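Crown quote went up between visits, is this normal?

Posted in Teeth and Gums, Nov 26, 2020

Leonidas Michailidis

I had a root canal on a lower back molar in September and was told I would need a crown on it. The front desk at my dentist in Akard printed an estimate for the whole thing, root canal plus crown, and the total came to 2,798 dollars before insurance. I signed it and paid my share of the root canal that day.

I put off the crown for a while because of work. When I called to book it they sent me a new estimate and the total is now 2,945. I asked what changed and the person on the phone said "the buildup," then told me she would have someone call me back. No call yet.

The tooth has a temporary filling in it. It doesn't hurt, but a small piece came off the side last week and I've been chewing on the other side. My plan is through Zelora and it has a yearly maximum that I've used a good part of already.

So I have two things I'd like to know. Is a buildup a real thing or is it padding? And can I wait until the plan year starts over in January, or am I asking for trouble with the temporary in there?
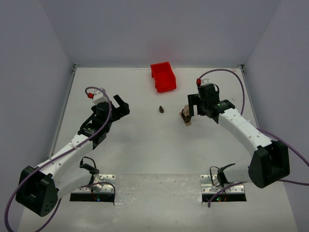 I should add that I like the dentist and don't want to start over with somebody new unless I have to. I just don't understand why it wasn't on the first sheet if it was always going to be needed.

Kalogeropoulos

A buildup is real. After a root canal there is a hole down the middle of the tooth where the dentist went in, and often a good part of the tooth was already gone from decay or an old filling. The crown needs something solid to hold on to. The buildup is the filling material that goes in first and gives the tooth enough height and shape to carry the crown. Sometimes a post goes down into one of the roots as well, and that is usually its own line on the bill.

Not every tooth needs one. If there is plenty of tooth left, the dentist can close the opening with a regular filling and go ahead with the crown. That may be why it wasn't on your first estimate. It is also possible it was left off by mistake, or that the office changed its fees. Ask for both estimates with the procedure codes printed on them and put them side by side. In the US the code for a core buildup is D2950. If that code is on the new sheet and not on the old one, you have your answer. If it's on both, then something else changed and they should tell you what.

An estimate isn't normally a fixed price, and most of them say so in the small print at the bottom. You can still ask them to honor the first number. Some offices will, mainly if the mistake was theirs.

On insurance, ask the office to send in a pre-treatment estimate before you book. Some plans treat the buildup as part of the crown and won't pay for it separately, or they want an X-ray showing how much tooth is missing. It can take a few weeks to hear back.

As for waiting, I would call about the broken piece now and keep that separate from the money question. A temporary filling is there to keep spit and bacteria out of the root canal. If it leaks for long enough, the root canal may have to be done again, and that costs a lot more than the difference between your two estimates. The other risk is the tooth splitting. Back teeth take the most force, and a molar with no crown after a root canal can crack below the gum, where it can't be fixed.

One option is to have the buildup done this year and the crown in January. A buildup seals the tooth much better than a temporary does, and it splits the cost over two benefit years. Check that your plan really does run January to December. Mine at an old job started over in the summer. Also ask whether the plan counts the crown on the day the tooth is prepared or the day the crown is cemented, as they differ on this.

sostow_4

Had the same thing, waited 2 months, tooth was fine. Just don't eat anything sticky on that side. I'd wait and save the money.

Kalogeropoulos

I wouldn't go by that. Some people get away with it, but his temporary has already lost a piece. The dentist needs to look at it before anybody can say how long it will hold.

Leonidas Michailidis

Thanks. I called again and asked for the codes. D2950 is on the new one and not on the first one. They're seeing me to check the filling and I'm going to ask about doing the buildup now and the crown in January — the woman at the desk said other patients have split it that way. Still waiting to hear if they'll take the old price.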